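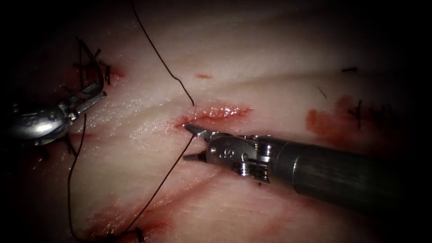 Sewing up a stuffed chicken breast or a rolled joint keeps the filling where you want it, and it takes less time than tying. You need a trussing needle, 60 cm of cotton kitchen string and a board that stays put. Pat the meat dry before you start. A glossy, moist surface like the pale pad in the picture is hard to hold between finger and thumb, and a short cut with one end narrowing to a point is best started from that narrow end.

Cutting the pocket
Lay the breast flat and push a small knife into the thick side. Keep the opening short and widen the pocket inside with the tip. I use a Dawber boning knife, but any thin blade will do.

Filling
Use 200 g of stuffing for four breasts. Leave a finger's width clear at the opening -- packed to the edge, it will split.

Stitching
Go in a little way back from the cut and come out level on the other side. Pull the string snug and repeat to the end. Knot it and leave a long tail.

Cooking
Brown both sides, then roast at 200C until the middle of the stuffing reads 75C. Rest for five minutes, snip the knot and pull the string out by the tail.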